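I met Lurdes Caldeira at four in the afternoon, which she had warned me was the worst possible time because that's when she gets hungry and starts talking about soup. She was right, we lost a good ten minutes to soup. But I had come to ask her about buttons!

Lurdes has been collecting and sorting them since she was nine, when her grandmother handed her a cookie tin and told her to find the ones that matched. "None of them matched," she told me. "I think she wanted a quiet afternoon. She got about forty years of it."

These days she runs a little mail-order business called Carrilho, named after the street where the grandmother lived. People send her a photo of a coat with a gap in it, and she tries to find the missing button, or at least one that will pass. I asked how often she gets a true match and she made a face. "Last year I had 300 requests and I matched 179. The rest got a cousin." (A cousin, in Lurdes's language, is a button close enough to put at the bottom of the row.)

I wanted to know what makes a button hard to match, expecting her to say color. She shook her head before I'd finished. "Color I can argue with. Thickness, no. If it's a hair too thick it fights the buttonhole every morning and you end up hating the coat."

The worst ones, she says, are from the old Stavumska coats, a winter line that used a four-hole button with the holes set in a diamond. She has been hunting those for years. One lot came from a retired tailor, Leopold Oberholzer, who wrote to her out of the blue and then wanted to talk on the phone before he'd sell. "He asked me how I wax my thread. It was an exam! I passed, but he corrected my knot."

So of course I asked about the knot. She doesn't use one at the start anymore, just two tiny stitches on top of each other where the button will hide them. Then she lays a matchstick across the button, sews over it, pulls it out and winds the thread around underneath to make a shank. I have been sewing buttons flat to the cloth my entire life and I felt pretty silly.

We talked about sorting too, because I'm nosy about how people store things. Lurdes sorts by size first, then holes, then color, and she has no patience for jars. "Jars are for looking at. You want the one on the bottom, you tip out the whole jar, and there goes your evening."

Before I left she went through my jacket, found a loose one on the cuff and fixed it while telling me about her sister-in-law's kale soup. I have the recipe now. It takes a lot more garlic than I would have guessed.
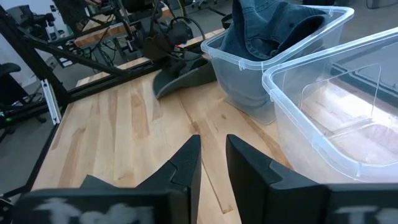
Clear plastic bins on a wooden tabletop.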